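4.2 Hanging the Quinlan loan

I'll admit I had a soft spot for this part of the study. Prestora lent us 60 small landscapes by Quinlan, and we hung them along the arrivals corridor at Fornlow station from 8th May until the end of August. We talked to 300 travelers — most of them dragging suitcases — and 70 had stopped for at least one painting.

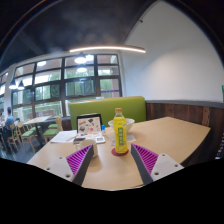
Figure 3. Bottle on a round red coaster, light wooden tabletop.

The harbor views did best, and the big surprise for me was how many people walked back for a second look!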